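Is learning from hand-held gripper demos as good as the papers say?
asked by Skollum, 2026-04-24

I keep reading that you can skip the robot, have a person do chores with a pair of hand-held grippers, and train a policy on the recordings. The claim I was sent says 200 demos of packing snacks into a gift box is enough for a bedroom-type setting. I have my doubts. These are from the kind of session I mean:

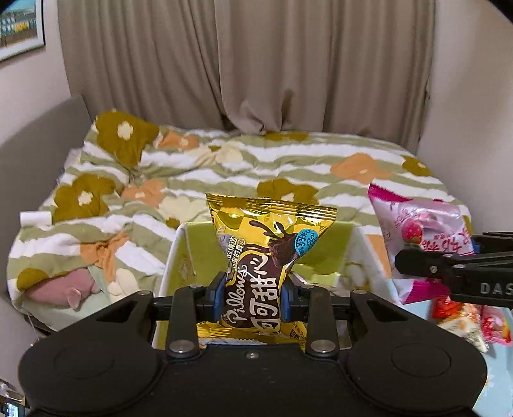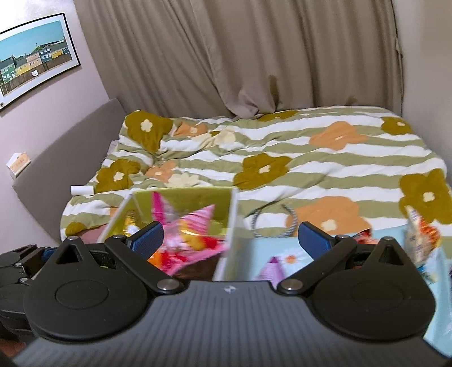
Snack packing by the bed, views from the hand-held grippers.

Shiny foil, a patterned comforter, a box with upright flaps. Does a policy trained this way hold up on a real arm, or only in the room it was recorded in?

Lindemann
Depends what you count as success. We tried something close to this in October, with 207 demos from one room. On our arm it got the packet into the box in 40 of 100 tries. In a second room it was a good deal worse, and I stopped keeping score. Foil was the worst part for us. The glare moves whenever the wrist does, and the packet changes shape once you squeeze it. I'd ask how many rooms the demos came from before I asked how many demos there were. If the write-up doesn't say, assume one.

Gutinetti
works fine, just collect more data

Skaddale
"More data" from the same bed and the same curtains won't tell you much. Also check whether they threw out demos where the person's hand moved in ways the arm can't reach. Some groups filter those and report only what's left, so the number you see is not the number they recorded. I would want failures listed by cause. The paper I read had one success rate and a video, and I don't trust either on its own.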